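Did the Walls of Jericho Really Fall Down?

The Bible says the people of Israel marched around the city of Jericho once a day for 6 days. On the seventh day they marched seven times, the priests blew their horns, everyone shouted, and the walls came down. Can shouting knock over a wall? Try it on your bedroom wall. I'll wait.

People have been digging at Jericho for more than a hundred years. They found walls, and some of them had fallen. The hard part is when. Many experts say those walls fell long before Joshua's time. Others don't agree, and they still argue about it. 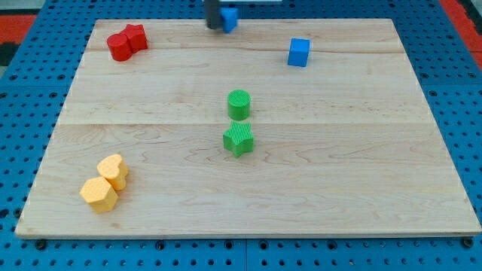

Fonddale Children's Bible Club — Questions Page

Some grown-ups say an earthquake did it. Maybe. The area does get earthquakes, but that doesn't prove one came along at that moment. Be careful when somebody sounds too sure — and that goes for me too.

Other people say the story is mostly about trusting God, and that the bricks matter less. Inger Lund, who teaches our older group, thinks so. Rok Vasić thinks the bricks matter a lot. Read Joshua, chapter 6, and ask them both why.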